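Giving Up the List
November 24, 2018

I have kept a grocery list on my phone for nearly 3 years, and this week I deleted it. It had 146 items on it. One of them was "the good kind." I no longer know the good kind of what.
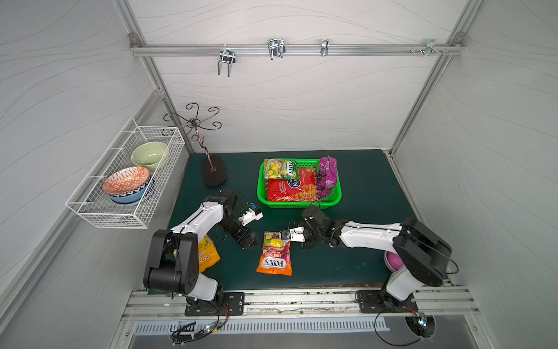
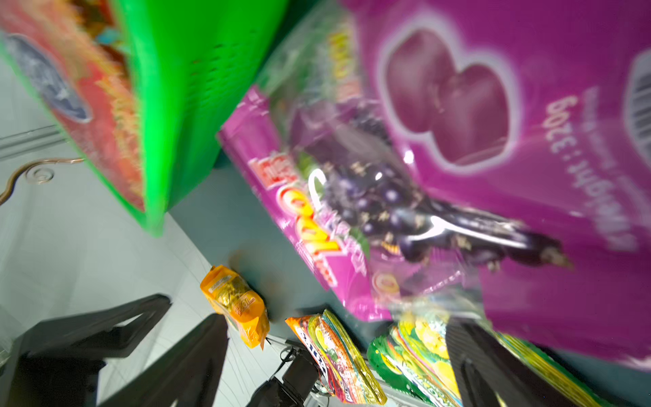
Hooks and a basket of bowls in the first one, grape candy in the second.

The list lived in an app called Jilta, which I downloaded in January of whatever year I was last optimistic. Jilta lets you sort by aisle. I spent an entire Sunday teaching it the aisles at Tredeo, the big store out by the highway, and the following month Tredeo moved everything. Bread is now where the pet food was. The pet food is in a sort of annex. Jilta still believes in the old store, the way some people will give you directions by a gas station that burned down.

So I tried paper. Paper is fine until you leave it on the counter, which I did four trips out of five, and then you stand in produce trying to picture your own handwriting. I could always remember that there was something under "eggs." I could even remember that it was a longish word. I came home with cauliflower twice on that theory. It was dish soap.

Then came the meal plan phase, about which the less said the better. I bought a planner pad made by a company called Stulent, 60 sheets, one per week, with a little box for every dinner and a perforated shopping strip down the side. I used two sheets. Week one says "soup" on Monday and "soup?" on Tuesday. By Thursday it says "see Monday." The other 58 have been very useful for writing down phone numbers.

What I do now is walk up to Xiong, the small grocery six blocks from my apartment, with a bag and no plan. It's 600 square feet if you count the part behind the register. You can see the whole stock from the door, so the store is more or less the list. I go up one side and down the other and if I need a thing I generally recognize it. I do forget things, but six blocks is not far, and I've been told to walk more anyway.

The drawback is that I buy stuff I can't account for. Last week it was a jar of pickled mustard greens and a second can opener. The week before, sesame candy, which was gone before I got to my own street. None of this would have made it onto the list, and I'm fairly sure I spend more than I used to. I haven't added it up. There's an app for that too.

Out of dish soap again, by the way. I remembered it just now, sitting here. Xiong closes at nine.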